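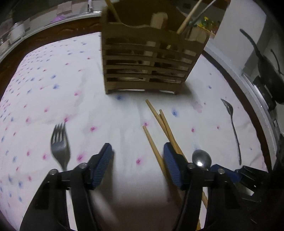
Spotted cloth, wooden utensil holder

Search this board Search titles only Advanced

Getting fold lines out of a cotton tablecloth

jocelyn_m
I bought a printed tablecloth at the Tinusgate outlet in September and it has been folded in a drawer ever since. I washed it on warm and hung it up, and the creases still show. We have 8 people coming for dinner. Is there any way to do this without ironing the whole thing?

Garba_C
Iron it damp. Take it off the line before it dries, or spray it and roll it in a towel for an hour. Work from the back so the print doesn't go shiny. A cloth that size takes me one episode of something.

mairead.c
I stopped ironing mine. I put it on the table the night before, mist it with plain water and smooth it out by hand. Most of the lines are gone by morning. Don't do this on bare wood, put a pad under it.

Garba_C
Misting works on light wrinkles. It won't move a crease that has been pressed in a drawer for months. I tried it at Christmas and ended up ironing at 6 a.m. anyway.

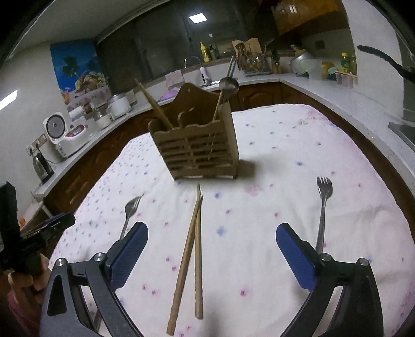 mairead.c
Mine had been folded since spring and it came out fine. It depends on how heavy the fabric is. If it's a thin cotton blend you will have no trouble. Jocelyn, what does the label say?

jocelyn_m
The label says cotton and polyester, no percentages. Medium heat.

EoinMac
Then keep the iron off the cotton setting. I scorched a blend that way and the mark never washed out. Also, store it rolled on a cardboard tube. Gallagher Fabrics gives the empty ones away if you ask at the cutting table.

mostafa_g
A tube is fine if you have a closet for it. I hang mine over a padded pants hanger. One soft fold, no lines.

jocelyn_m
I'll mist it tonight and iron whatever is left tomorrow. Thanks, all.

Related threads
Tea stain on white linen, already dried
Table pad or blanket under a cloth?
What size cloth for a round table that seats 4
Widwood spray starch, worth buying?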